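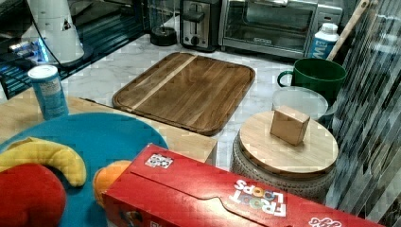 The counter. Breakfast is served, provided you like your bananas fake.

My job title at Breltarari changed in March, from kitchen assistant to scene associate. The pay went up by an amount I have agreed with myself not to discuss. I used to make lunch for the people who build the robots. These days lunch arrives from Barrios in foil trays, and I put the Froot Loops back where they go so that an arm can have another try at whatever it's trying.

This is called a reset. We did 758 of them last month, and 754 of them are in the log. The other four are the subject of a spreadsheet column labeled "status?" and a fair amount of email. I remember when the thing we lost track of was forks.

A reset goes like so. The arm finishes, or gives up, or somebody in the next room says "okay, stopping it." I walk in and move the mugs, the toaster, the cutting board and the plastic fruit according to a printed card. Then I walk out and stand behind the tape. There are 39 cards. Card 12 has a typo that says "bread bock," and we have all started calling it the bread bock, including a vice president.

I'll say this for the work: my back doesn't hurt. Eleven years of stockpots did things to my lower spine that two months of light wooden objects have mostly undone. I miss having an opinion about soup, though. You can't season a wooden block.
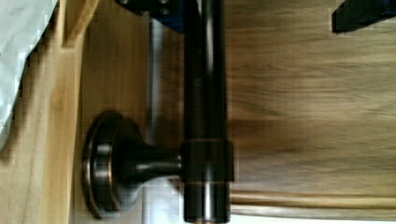 Bronze rod, seen from the wrist camera. It gets closer to the fixtures than I care to.

The wrist camera was the part I had to get used to. Najwa Dabbas and I review footage in the afternoons, which means sitting side by side looking at everything from three inches away. Najwa used to do the ordering, and she was frighteningly good at it. Now Judetley does the ordering (Judetley is software, and it once sent us enough parsley to roof a shed), and she marks the start and end of each grasp. She's frighteningly good at that too. She would like it noted that she was not asked.

I think that's what bugs me more than the arm does. Everyone expected a fight about whether we'd get replaced, and we had our speeches ready. Then we all kept our badges and came back to find our actual days had been swapped out. I never got to use my speech. It had a line about knives.

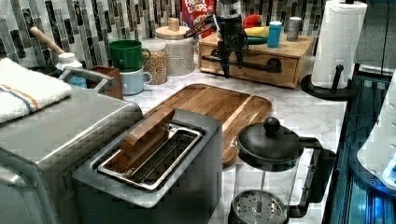
Consuelo Valcárcel read a draft of this and told me I was being sentimental about a job I complained about every single day, on the phone, to her, usually while she was eating. She also said that if a machine ever learns to clear up after a sheet-pan dinner I'll be first in line with my wallet out, and that I should put that in the post if I was going to be fair about it.

So there, it's in. She isn't wrong about the complaining.
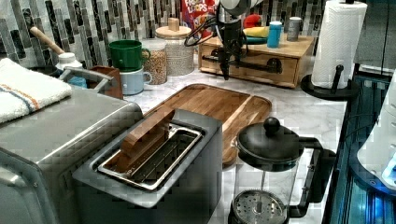 What I can't decide is whether I'm teaching it anything. I know where a mug wants to be in a working kitchen, which is near your hand and away from your elbow. The cards don't ask about that. They say left of jar, handle right. I brought it up at the 10 a.m. meeting and got told it was "great context," and then we moved on to the cable budget. A week later, a new card showed up with a blank line at the bottom for notes from the associate. I've been filling it in. My handwriting is bad and I have no idea who reads them.

In the meantime, Pistura, the bakery down the block, has a sign up for a morning person, 4 a.m. start, must be able to lift. I took a picture of the sign. Najwa says that's how it starts. I told her I only wanted the phone number in case we needed rolls, and she pointed out that Judetley handles the rolls.

I have 2 more cards to get through before I go home, and one of them is 12.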